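Search tickets Go

Ticket 1292: Label printer skips every third label
Last updated 21 May 2018

Flarport stores desk reports blank labels on long runs. Driver reinstalled, no change. Short runs of 20 print correctly.

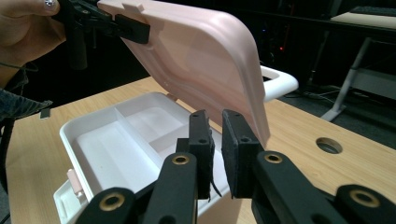 Gap sensor recalibrated from the front panel. Fault returned at label 49. Media type was set to continuous; changed to die-cut and saved to the Rorkex profile. Full roll printed without blanks. Left open until Thursday, V. Damasceno to confirm.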